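**Placemat**

A placemat (also *table mat*) is a flat piece of material laid on a table under the plate and cutlery of one person. It protects the table from heat, scratches and spilled food, and it marks the place where the person will sit. Placemats are made of cotton, linen, straw, cork, bamboo, paper and plastic.

## History

Before placemats became common, most homes that covered the table used one large cloth. The cloth had to be washed whole even when only one corner was dirty. Small mats were first used for lunch and tea, and the full cloth was kept for dinner. In many families this division lasted for a long time, and some older books on manners still call the mat "not suitable" for an evening meal with guests.

In the town of Grutamitz the weaving of striped mats was winter work. Mayu Hattori, who studied the household lists of the town, found 2,145 mats written down, and only 80 of them were of one plain color. She explains the stripes by the way of working: the weavers used the ends of yarn which remained from blankets - every end gave one stripe, and the width depended on how much yarn was left.

## Materials

Woven cotton mats are soft and can be washed by machine, but they shrink a little in the first wash. Linen is stronger and needs ironing. Cork and felt protect best against hot dishes. Plastic mats are cleaned with a damp cloth, and for this reason they are preferred in schools and canteens. The Koteck mill, which began with sailcloth, wove cotton mats in lots of 2,000 and sold them mostly to small hotels.

## Use

The mat is placed a short distance from the edge of the table, and its long side is usually parallel to the edge. The direction of the stripes is a matter of local habit. At Koteck the stripes ran from the sitting person toward the middle of the table, while the weavers of Asiren turned them sideways.

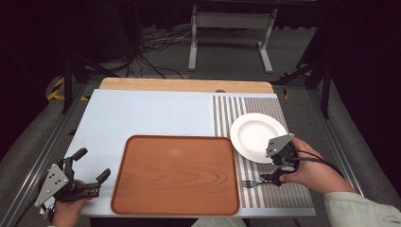 Mats with stripes in quiet colors are often chosen for daily use, as small stains are less visible on them. Naveen Grewal, in his short guide for hotel schools, recommends no more than 3 colors in one mat. Gray, white and brown together go well with a plain white plate, and also with a wood-grain tray standing beside the mat. Grewal adds that the fork may lie across the mat below the plate while the table is still being prepared - at the meal it belongs to the left side.

## Care

Woven mats should be shaken after each meal and dried flat. Folding leaves a line that is difficult to remove, so the mats are stored in a pile or rolled. Straw mats should not be left in water.

## See also

- Tablecloth
- Table runner
- Yeoh weave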